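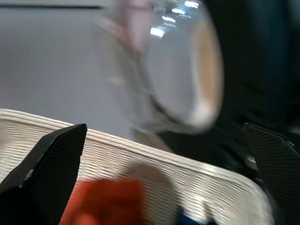

How to plan a budget for a laundry handling robot

Many people ask for the price of the arm and believe this is the price of the project. At our workshop in Tralberg we made the same mistake with our first order. This page explains the way we plan now, using a simple household job: garments in a basket at a front-loading washer.

Step 1. Write the task in one sentence

Do this before you open any catalog. Ours was: "Work with garments between a basket and a front-loading machine, with two arms, on a normal floor." Every word costs money. If you remove "two arms," you can save a lot, but you must then decide what holds the basket.

Step 2. Make the list in 4 groups

Arms and body. Grippers and fingers. Cameras. Everything else, meaning the washer, the baskets, the clothes, cables, mounts and spare parts.

Please do not make the last group too small. In our plan it had 26 lines, and it was the group where we forgot the most.

Step 3. Buy the real objects first

A washer and a basket are cheap compared with an arm, and they can change which arm you need. Measure the door when it is fully open, the height of the drum opening and the free floor in front. A woven basket has a texture and a rim that a finger can catch on, so test your finger shape on the same basket you will use. We bought ours in a home store in Mapplebeck and took a second one of the same model.

Step 4. Decide on the fingers

Fingers wear out, so count them as supplies and not as equipment. We plan 8 pairs for the first year. Ask the seller if you may print your own, and whether the warranty stays valid when you do.

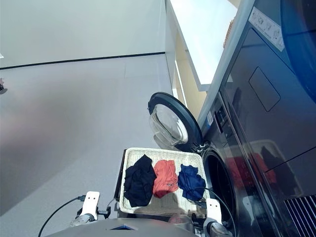
Page 2 of 3

Step 5. Plan the cables and the space

Look at how the cables leave the grippers. They need room to bend when the arms reach over a basket or toward an open door. Put cable guides and two spare sets on the list. Also plan a free area behind the robot where a person can stand with the stop button.

Step 6. Ask for the quotation in parts

We sent the same list to Sustberg and Mondoment. One answered with a single total, and it was impossible to compare. Now we ask for a price on each line, the delivery time, and the cost of training on a separate line.

Step 7. Keep money for the second month

Hold back part of the budget until the robot has worked for 40 hours on the real task. After this time you will know which parts you want to change. We spent this reserve on finger plates and a better lamp.

Next page: comparing leasing and purchase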